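Tape on the table, again

Ok quick one, it's Thursday and I have 15 minutes before I need to be out the door.

So the block game. A few of you asked after I mentioned it last time and I keep forgetting to write it up. It's barely a game. You put down a square of black tape, you get a pile of blocks, everything has to end up inside the tape. That's it. Touch the line and you start over. My sister's kids played it for most of a rainy weekend in April and then I kept playing it after they went home, which I'm not going to discuss.

Tape first. Matte black, the cheap paper kind, 3 rolls in a pack from Lema and I'm still on the first one. Do NOT use the shiny electrical stuff, it leaves goo and I spent an evening with a butter knife and cooking oil. Tear it or cut it, whatever. I tear, so my edges come out a bit chewed looking and the corners overlap where I ran short and patched on another bit. Fine by me. The square never comes out square either. 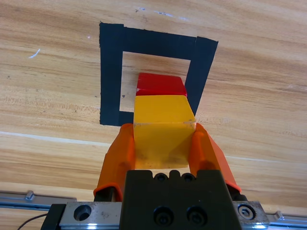
Jeptoo Muli thinks I'm making the square too big – hers is tight enough that four blocks only just fit flat, and after that you have to stack or you lose. She also wants a rule that two reds can't touch. I said that's a different game. She said it's a better game.

She may be right, I tried it last night and got nowhere.

Blocks, then. Ours are plain cubes, glossy, red and yellow and so on, came in a tub from the thrift store with no lid. The yellow ones show every scuff. Red hides it better. I washed the lot in teh sink with dish soap and they came up ok, still smudgy in places. Don't bother with the dishwasher, Pendo did hers and the shine went off.

Table: any table. Mine's wood with a lot of grain and I do find it throws me off a little, you line a block up with a streak instead of the tape and then it's crooked. Could put paper down. Haven't.

Things I still want to try: smaller square, a timer, left hand only. Maybe a tape triangle if I can get the conrers to behave.

Right, shoes. More next week if I remember.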